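Morkach Pantry Labels - README

Last updated 5/17/24

Welcome, and thank you for stopping by! Morkach is a collection of 2000 handwritten pantry labels, typed up one by one so that people who love old kitchens (or study them, or just want to settle an argument about how to spell "piccalilli") can search through them.

What you get

labels.csv - one row per label, with the wording exactly as written, misspellings and all
places.csv - the town each label came from, mostly Veltmont and Clelon
notes.txt - my ramblings on handwriting, which you are welcome to skip

The labels cover jams, pickles, dried beans and a surprising amount of rhubarb. Of these, 336 carry a year, and 29 I could not read at all, so those are marked "unclear" in the wording column. Please don't guess at them in your own copy and send it back to me as a fix - I have been down that road and it took a whole September to undo.

Known problems

Fractions were typed 3 different ways before I settled on one, and the Clelon rows still have the old style. Sorting by weight will give you odd results there.

Storage words

The shelf column uses plain terms like "top," "low" and "cubby," copied from the labels themselves. Wooden shelving with open cubbies:
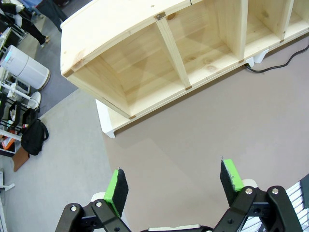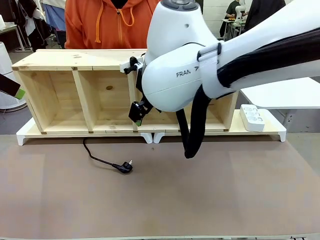 Comments

Wanyama: I loaded the Clelon rows last night and the half-pints came through as dates in my spreadsheet. Setting that column to text before importing fixed it, so maybe add a line for the next person?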